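Vorkalis two-finger gripper kit, reviewed
July
By the Nasport workshop bench

I paid $884 for the Vorkalis kit, a sum I described to my household as "a few hundred." It arrived with the fasteners in one bag, unsorted, and a manual that goes from step 14 to step 16. Step 15, I've since worked out, is where you route the cable. I routed it after everything else was bolted down, then unbolted everything else.

Once it's together, it's a decent thing. The black linkage plates are stiff, the screws haven't backed out, and the green pads grip better than the grey ones on my old Ciltidwood, which had all the bite of a wet bus ticket. 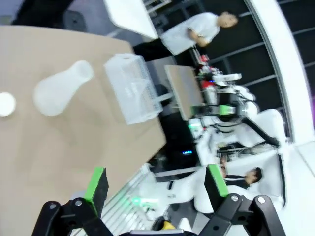 Light plastic is where it earns its keep. Bottles and tubs come up off the table without being crushed, provided you turn the closing force well down from the factory setting, which seems to have been chosen by someone with a grudge against yogourt containers. Vorkalis claims the pads are good for up to 2000 cycles. I lost track early and they look fine to me.

The software is a grey window with two sliders and no undo. Lévesque sells a nicer one that costs more and wants an account.

Would I buy it again? Yes, on sale, with my own hex keys. The supplied ones are the colour and hardness of licorice.

Contact the bench | © Nasport Workshop | Back to top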